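5.3 Loss of grip at the bin rim

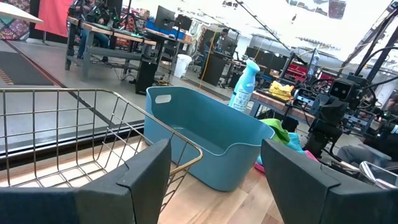
Figure 4. Wrist camera view of the sorting table, with the wire basket to the left of the teal bin and the cloths to its right.

The most frequent fault in the March trials was a dropped cloth at the rim of the bin. The task was simple to state: pick one cloth from the pile, carry it over the wall of the bin and let go. The cell ran the Plustine grasp planner on a controller supplied by Trudley, with Zuvix handling the fault log. Of the 2218 attempts in the log, most ended with the cloth in the bin. The failures were not spread evenly over the run. They came in clusters, usually when the pile had slumped against the side of the bin and the planner chose a grasp point close to the wall.

In these cases the fingers closed on the cloth and touched the plastic at the same time. The force reading rose as expected and the controller took this as a good grip. On the lift, the fingers slid up the wall, the reading fell, and the cloth was left hanging over the rim or on the table. Because the check on grip force was made only once, at closing, the arm went on to the release point with nothing in its fingers and the attempt was first recorded as a success. We found the error when the log was compared with the contents of the bin at the end of a shift.

A second fault was less common but more serious. On 2 occasions a finger tip caught in the grid of the wire basket during the return move. The planner's model of the table held the basket as a solid box with a flat top, placed slightly lower than the real rim. The protective stop did trip both times, though only after the basket had been dragged along the table. The stop delay was set to 2000 ms, a value left over from an earlier set-up with heavier parts, and the change had never been written down. Nobody was within reach of the arm on either occasion.

Three changes were made. The grip force is now read again after the lift, and a low value ends the attempt. Grasp points next to the bin wall are refused unless no other point is left. The basket is modelled from its measured rim height with a margin on all sides, following the method of Kiều. The stop delay has also been cut, and its value is printed at the head of each log file.

We have not yet repeated the full run with these changes in place. Short checks show fewer empty carries, but the arm now gives up more often when the pile is small and flat. This is discussed further in Section 6.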